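3.2 Looking after the gripper

I kept the Kutum cell going through most of November, and the gripper took up more of my time than the arm ever did. Our routine is dull but it works for us. Every 200 grasps I stop the run, clear the table, open the fingers and check the pads and the screws I can reach. Lanying Qin wrote the first checklist, and I've added to it since (mostly in pencil, sorry Lanying!).

With the fingers open I look at the wrist view before touching anything, and I go by the ridged pad in Figure 2 - if the grooves look filled or flattened, the pad comes off.
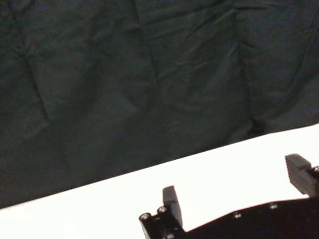 Figure 2. Wrist view of the open gripper over the white table, with the dark cloth behind.

3.3 Swapping a pad

A swap takes me roughly 20 minutes, and most of that is lining the new pad up with its partner. I do the screws up by hand first, close the fingers gently, then tighten. Yanling Wan prefers to tighten with the fingers open, and we still argue about it. Our first pair lasted 371 grasps.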